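3.2 Surface marks on plain household items 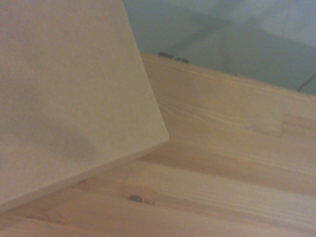

Figure 4. A plain beige block with a soft, darker smudge on its broad face, on wood.

Households in Riltum and Vadside were asked how often they wiped down shelves, benches and stored items, and whether they would clean an item that looked a little marked. Of the 482 forms sent out, 149 came back complete. The rest were left out of the analysis.

Most people who answered said that colour mattered more to them than the item's use. Pale, matt surfaces were the ones they worried over - mainly because faint marks are hard to judge on them. A blurry grey-brown area, as in Figure 4, may be read as dirt by one person and as shadow by another. We did not try to settle which reading was right, and scored only the stated choice to clean or leave.

Answers from Vadside were more mixed. Eight households there shared a laundry and kept a cleaning roster, and their forms were treated as a separate group. Older residents in both towns favoured a dry cloth - a habit also noted in the earlier Fulia survey, which ran in November and used a shorter form.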